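A stop rule is only as good as the person who has to use it

Most labs and shops that run two-armed robots at a table now have a written set of rules. I have read a good number of them over the past year, and most have the same fault. They say a lot about the robot and very little about the table.

Take the rules at Bernlow, where I help with training. The first version ran to 451 lines. It covered joint limits, power-up order, cable checks and who may hold the key. On what may be lying on the work surface when the arms are live, it had one sentence: "Keep the area tidy." Tidy means one thing to me and another to the person on the next shift.

In February we went back through our log. It held 1,436 runs, and in 328 of them the operator had stopped early. The arms were at fault in a small share. Far more often something had been set down in a place the task did not call for, or a thing that should have been there was missing. The operator noticed, hesitated, and then had to decide alone whether that counted as a reason to stop.

I think that decision should be made before the run, in writing. A table rule should name each object, say where it starts, and say what to do if it moves. Wenau does this on a single sheet taped beside each station. Their sheet has 7 lines and I have never seen anyone skip it. The group at Mekbridge prefers a long checklist on a screen, and in my view people click through it.

There is a fair argument on the other side. Eder, whose arms we use, tells customers that a robot should cope with clutter, and that strict layouts hide weak spots. I agree that robots should be tested on messy tables. But a messy test still needs a list. If the fork is meant to be out of place, write down that it is.

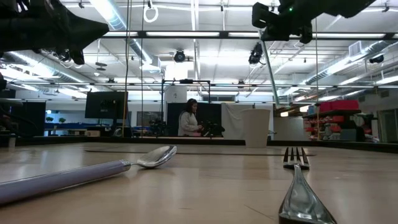
Spoon, fork and paper cup on the work surface, with the two arms overhead.

Household items make this harder. People treat a machined part with respect because it looks like part of the job. A spoon looks like somebody's lunch, and it gets picked up, moved aside or put away in a drawer.

The same goes for who is nearby. Many of these rooms are open, with other stations in use at the same time. A rule that covers only the operator leaves out everyone else on the floor. Ours now says that anyone in the room may call a stop, and that the operator must write down the call even when it was a false alarm. We had more than 7 of those in the first month. I would keep the rule if we had twice as many.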